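Ticket 2000-13: Fitted sheet won't stay on the big mattress
Opened by: Titilayo Okeke
Assigned to: Mirjam Rainer
Opened: 2022-09-19
Status: waiting on supplier

Hi Mirjam! Me again, about the cream sheet from the Ruddock order. I get all 4 corners tucked in, walk off to start the washing machine, and by the time I'm back one of them has popped up and the whole top is wrinkled again. I've tried turning it the other way round (no luck) and pulling it tighter at the foot end, which just makes the opposite corner go. 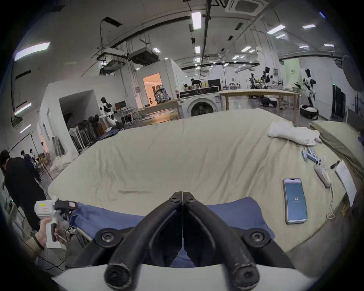

I also washed it once on warm and hung it up overnight, in case it was just stiff from the package. Maybe a tiny bit better? But I wouldn't call it fixed. The label says 100 percent cotton, so I didn't dare go any hotter.

Reply from Mirjam Rainer:
Could be the depth. Emiko had the same thing at Ruletthorpe and ended up with the deep-pocket ones. Can you measure the side of the mattress?

Titilayo Okeke:
Measured! 13 inches, and the package says it fits up to 12, so there we go. I've asked Ruddock for an exchange and they're saying early October. Till then I'm using those elastic clip things underneath. Please leave this open!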